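Looking after anime and comic discs

Discs from an old series box set will last for years if they are kept clean and stored upright. Most of the playback trouble people write in about comes down to fingerprints.

Hold the disc by its rim and the centre hole. Wipe from the middle straight out to the edge with a soft, dry cloth, never round and round. For sticky marks, put 2 drops of washing-up liquid in 200 ml of lukewarm water, dampen the cloth and wipe again. Leave the disc on its edge for 20 minutes before it goes back in the case.

Paper inserts and mini comics need different care. Take them out of the box if it smells musty and slip them into plastic sleeves – the Weko ones fit most booklets. Mal-soon Koo of Tundside keeps 200 discs in a hallway cupboard and checks the cases every March for cracked hubs.

Replace a cracked hub case straight away. Loose discs rub against the plastic and scratch. 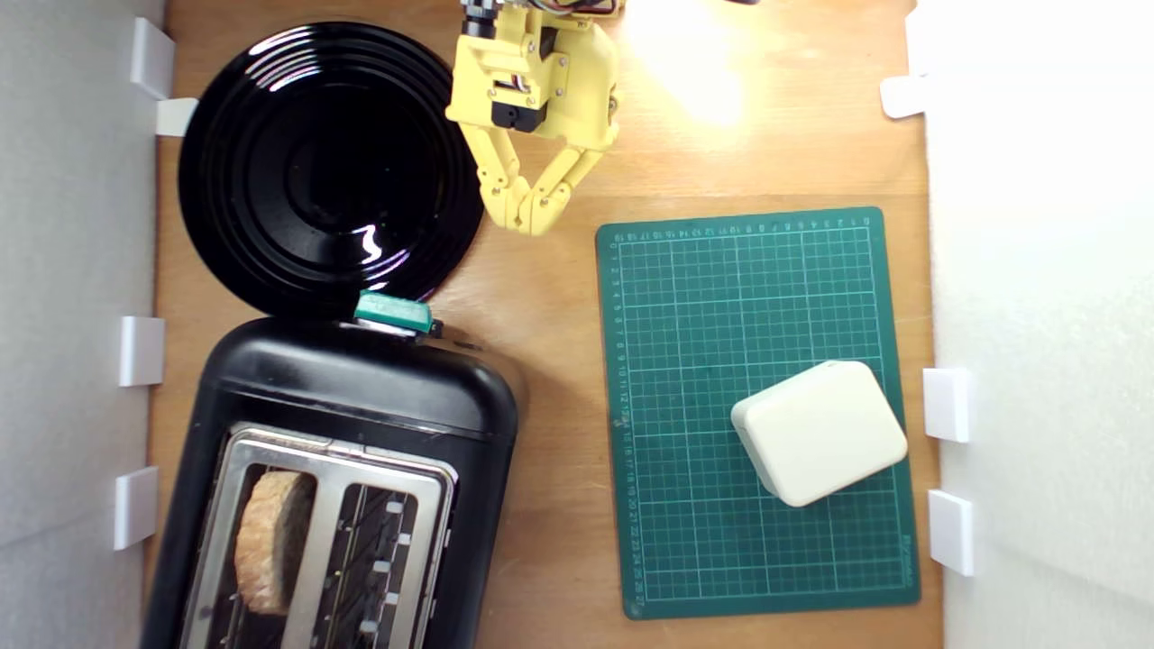 Spare cases are cheap, and the old cover sleeve will usually slide straight across. Check the spine width first, as double cases come in more than one size.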